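Stacking Blocks on a Round Table: Stability of Small Cube Towers on a Finished Wood Surface

Project report, Group 4
Amber Catterall, Kazuhiro Hirose, Elsie Goodall
Supervisor: Wayne Garside

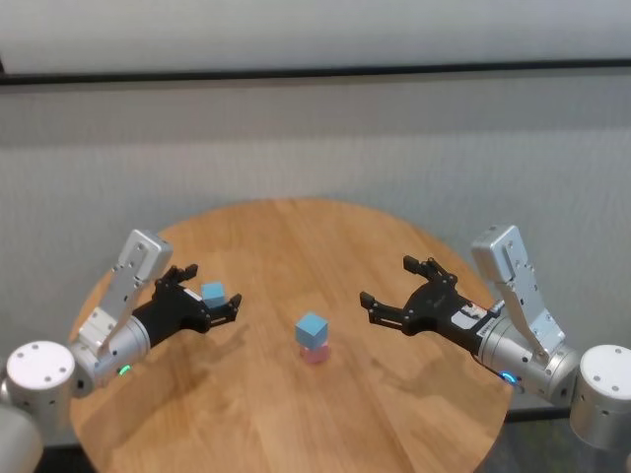 1. Introduction

A tower of cubes is one of the simplest structures that can be built by hand, and it is often used in first-year statics to introduce the centre of mass. The textbook treatment assumes perfect cubes, a rigid level base and no disturbance. Our project looked at what happens when these assumptions are relaxed a little. We used coloured toy cubes and an ordinary round wooden table, and we asked two questions:

How far can the top cube be offset from the one below before it falls?
How much does the table itself contribute to a collapse?

The work was carried out in November as part of the second-year Structures module. Gemma Entwistle ran the same tests with a different set of blocks for Group 2, and her results are referred to in section 5.

2. Materials

The cubes were taken from a single Barnico play set. We used only the light blue and pink ones. Each cube was measured with a steel rule across all three directions and the mean edge length was recorded. Cubes with a visible chip at a corner were put aside. A chipped edge moves the tipping line inwards, and we had no reliable way to correct for this.

The table has a round wooden top in an orange-brown finish with fine, straight grain. It was chosen for two reasons. The finish is smooth enough for a cube to be slid into place without catching, and the grain gives a useful reference direction. All offsets were made either along the grain or across it.

Other items: steel rule, feeler gauges, spirit level, soft cloth, pencil, and a Rekeo logging sheet printed on A4.

3. Method

3.1 Preparing the table

The top was wiped with the dry cloth before each session. The spirit level was laid along the grain, then across it, and card was placed under the feet until the bubble sat between the lines in both directions. The level was checked again after every tenth trial.

3.2 Two-cube tests

A pink cube was placed at the centre of the table with one face parallel to the grain. A blue cube was put on top so that the faces lined up. This was the zero position. The blue cube was then moved outwards in small steps set with the feeler gauges. After each step the stack was left alone while the operator counted slowly to ten. If it stood, the next step was made. If it fell, the last standing offset was written down.

Different colours were used for the upper and lower cubes so that the joint could be read easily from the side. With two cubes of one colour the line between them was hard to see under the room lights, and early readings taken in this way were thrown out.

3.3 Three-cube tests

The second series added another blue cube to the stack. The lower two were kept aligned and only the top cube was moved. We had planned a further series with both joints offset, but there was not enough time.

3.4 Disturbance tests

A bag holding a known mass was dropped onto the table from a fixed height, at a marked point near the rim. The stack was in the zero position for all of these tests. The mass was raised until the stack moved out of line.

4. Results

In total 113 trials were logged, of which 31 were disturbance tests. Three trials were excluded because the operator touched the lower cube.

In theory the upper cube should tip when its centre passes the edge of the lower one, which gives a limiting offset of half the edge length. In both series the measured limit was a little below this. The shortfall was larger for the three-cube stack. There was no clear difference between offsets made along the grain and those made across it.

Most of the collapses were by tipping. Sliding at the joint was seen only in the disturbance tests. In these, the lower cube usually stayed where it was on the table while the upper one turned slightly about its vertical axis.

5. Discussion

The shortfall can be explained in part by the edges of the cubes, which are slightly rounded. The true line of contact lies inside the nominal edge, so tipping starts earlier than the simple model predicts. Group 2 used sharper-edged Grosus blocks and reported limits closer to the theoretical value, which supports this view.

Placement error is the other main source. Letting go of a cube gives it a small sideways push, and near the limit this is enough to bring it down. Kazuhiro's readings were more consistent than those of the other two operators. He released both sides of the cube together, whereas Amber and Elsie tended to let go with the thumb first. The method sheet should have fixed this from the start.

The disturbance results should be treated with care. The table is less stiff at the rim than over its support, and we used only one drop point. Moving it round the rim would show whether the position of the legs matters.

6. Further work

Repeat the three-cube series with a single operator.
Use at least four drop points, spaced evenly round the rim.
Measure the edge radius of each cube.
Run the both-joints-offset series left out of section 3.3.

The logging sheets are held with the module file and can be borrowed from Wayne Garside.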